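Ticket 279 — table clearing, Lenton arm
Opened 14/09/2023

Small items dropped in test. Grip force set to 40. Orange item is the first target.

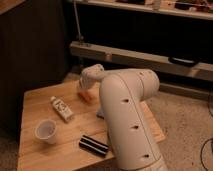 Pfeiffer replied that force is the wrong knob — check approach height first.

Bottle on its side is the next target. Label faces confuse the Iltska planner.
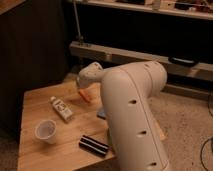

Step 2: add the bowl

Green bowl placed, height offset reset, speed left at 100.
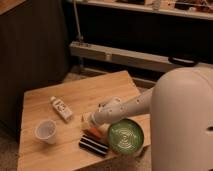
Biltonon support asks for the planner log and says unattended clearing is not supported yet.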